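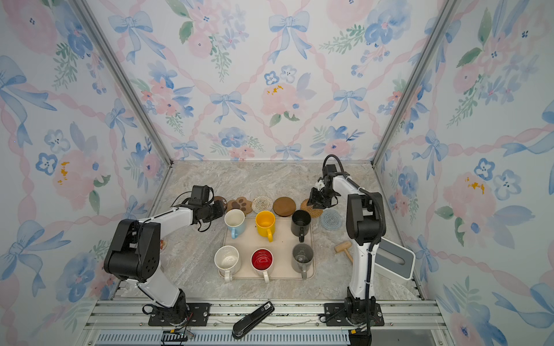 Home | Bench Notes | Faults | Safety | Contacts

Yupanqui cell, fault entry, April

The coaster task was suspended at 10:40 following a protective stop on the left arm. The controller recorded code 547, gripper current over limit, during a release. The Ferirex manual gives 700 mA as the limit for this gripper; the log shows a peak of 1,426 mA before the drive cut out. The right arm did not stop with it. It carried on with its own queue until Mireille Aubert pressed the stop button.

The second point is the more serious of the two. Both arms share the space over the rear of the table, and the cell rules require that a stop on either arm hold the other. The link between the two controllers was last checked before the Jitley update was installed. It has not been checked since, and the update notes make no mention of it.
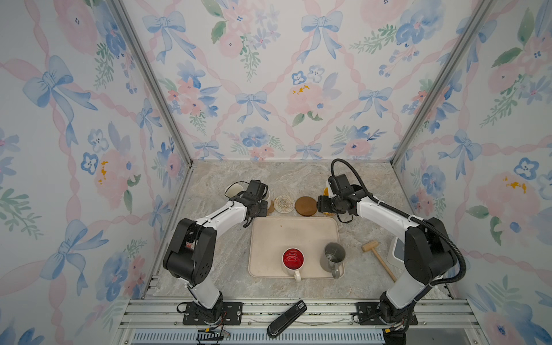
The current limit was left as set. Raising it would clear the code and hide the cause. The left gripper cable is to be looked at first, as it may be pulling on the connector when the wrist turns — a similar fault was entered last winter and closed without a finding. Run 684 is to be kept whole, with both logs, and is not to be counted in the results.
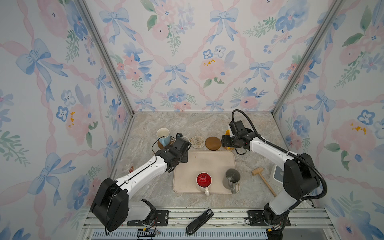
Wálter Inga asks that the stop link be tested before anyone opens the gripper, and would prefer that the Tralto controller stay powered down until then. He also notes that the colour of the status light is no proof that the other arm is held.

Agreed. Link test first, at reduced speed, one person at the button throughout. Cable after that.

Recent entries
Left wrist homing error
Stop button labels replaced
Jitley update: install record
Spare gripper jaws, order status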